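Robotics club minutes, Sat 5 November

Here: Noémie Bouvier (notes), Edem Asante, 7 members. Started late, Edem had the key.

- Aug minutes ok'd.
- Bag to tray task: 119 demos logged. Edem wants 30 more before Plelcombe meet. Agreed.
- Left gripper cable, still loose. Mallet to order new one.
- Bakimby kit: no reply yet, Noémie to email agian
- Dues. Put off til next time

Next mtg same room, bring own snacks pls
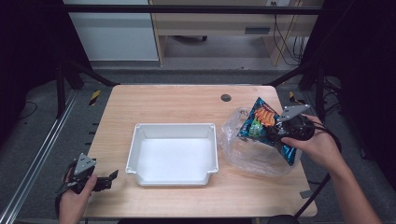 Snack bag in the right gripper, tray still empty.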